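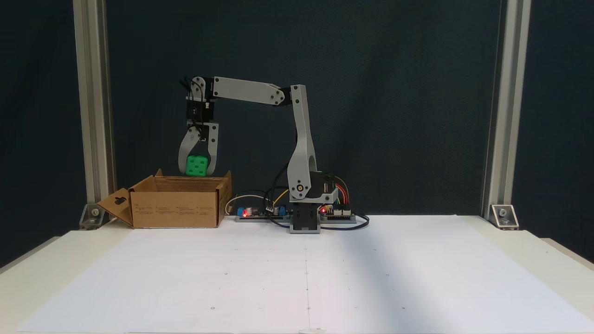
Seraina Eder 早上回信说,报价单上那句“开箱即用”她不认,套件里连舵机零位都没有标定,装完第一次上电,各关节停在哪里全看运气。她的意见是先不要下批量单,等我们这边把重复性和供电两项测完再谈。

2018年7月11日,星期三

对象:Skirnusell 桌面臂套件,舵机驱动,两指夹爪。供货方 Orkunholm,由 Villach 的仓库发货。评估目的:判断能否作为教学实验台的标准配置,替换现有的 Seok 臂。

今天的任务是抓取放置。绿色方块,从纸面拾起,移到敞口纸盒上方,松爪。方块表面有圆形凹点,夹爪是弧形指,凹点落在指面接触区时夹持位置会有偏移。记下来,后面换光面块做对照。

装配

说明书的步骤顺序有问题。按书上写的先装大臂再走线,肩部舵机的线要从连杆后面绕,插头过不去。改为先走线再锁螺丝,顺利。建议供货方把这两步对调。腕部的舵机壳与连杆之间间隙偏小,转到极限位时有摩擦声,松半圈螺丝后消失,但松了以后腕部有可感的旷量。两者之间没找到满意的位置,暂时取松的一侧。

附带的螺丝袋没有按长度分开。长的误拧进舵盘会顶到壳体,第一次装就犯了这个错,拆下来重装。舵盘花键没有损伤,仍在用原件。

底座直接放在台面上,没有压板。大臂快速摆动时底座会轻微挪动,软件里看不出来,只能对照纸上的点看。正式使用必须固定。套件里没有固定件,要自己开孔。

供电

逻辑与舵机分开供电,共地。共地之前控制板偶尔复位,共地之后下午没有再出现。说明书的接线图没有画地线,正文也没有提,这一条对学生来说是大坑,应当要求供货方更正。

多关节同时启动时电压有跌落,在舵机一侧能测到。加大电容后跌落变浅,但没有消除。目前的处理办法是在软件里把各关节启动时刻错开,动作看起来有些分段,抓取节奏可以接受。供货方推荐的电源型号还没有到货,到了以后用同一段程序重测,不改参数。

舵机温升:连续运行后肩部最热,手摸明显高于其他关节。今天没有贴热电偶,不写数字。明天补。

重复性

方法:臂从同一起始姿态出发,到纸面标记点上方停住,再返回,读末端相对标记点的偏移。白纸上打了点阵,点距不太均匀,只作相对参考,不作绝对精度的依据。纸中间有一道折痕,取点时避开。

初步结果:近端的点一致性好,远端变差,方向主要沿臂展。原因判断是肩部舵机在伸展姿态下负载大,保持位置有下垂。空载与夹着方块时下垂量不同,程序里没有补偿。供货方的示例代码只做了简单的逆解,没有考虑这一项。

抓取放置一共跑了69次,67次落入盒内。两次失败都是松爪时方块粘在一侧指上,被带偏,碰到盒沿后掉在外面。不是定位问题。把松爪的张开速度降下来以后没有再出现,但降速后的次数还少,不下结论。

盒子的翻盖需要留意。右侧翻盖是立着的,臂从右边过来时必须先抬高再平移。最初的路径没有抬够,指尖擦过翻盖,盒子被推动。路径点改为先升后移,单次循环时间增加约3秒。正式实验台应换成没有翻盖的容器,或者把翻盖裁掉。

软件

示例程序能跑,注释少,关节编号与舵机线上的标签对不上,编号从零开始,标签从一开始。已在本地副本里统一为标签编号。串口断开后程序不报错,继续往下发指令,臂停在原处不动,操作者容易误以为是机械卡死。自己加了应答检查,超时即停。

夹爪没有力反馈,闭合靠位置指令。指令给得过深,舵机一直顶着,发热并有嗡嗡声;给得过浅则夹不稳。现在的值是针对这块绿色方块手调的,换物体要重新调。供货方资料里把这一点写成“自适应夹持”,与实测不符,评估报告里要写明。

与 Seok 臂比较

Skirnusell 的结构敞开,舵机和走线都看得见,适合讲课。换一个舵机不用拆整条臂。Seok 封装好,底座重,不用另外固定,但坏了只能返修,上次返修等了8周。精度方面 Seok 在远端占优,近端两者差别不大。单价 Skirnusell 低,但加上电源、固定件和自己花的工时,差距会缩小,具体要等采购给出电源价格再算。

服务:Orkunholm 的技术支持回邮件快,内容偏模板。问共地的事,回的是说明书链接;第二封附了接线照片,对方才承认图上漏画。备件可以单买,夹爪指片也在清单里,这一点加分。延保方案不含舵机,舵机恰好是最先磨损的部件,延保不建议买。

待办

底座压板画图,开孔位置以实物为准,不要用说明书上的尺寸。
肩部舵机贴热电偶,按今天的循环再跑一遍。
光面方块对照。
松爪降速后的次数补足。
推荐电源到货后重测跌落。
向 Orkunholm 提交三条更正:走线顺序、共地、关节编号。
给 Seraina 回信,附重复性原始记录,批量单按她的意见暂缓。

收工前断电,臂先回到折叠姿态再关舵机电源。直接断电大臂会砸下来,昨天试过一次,腕部连杆的漆磕掉一小块。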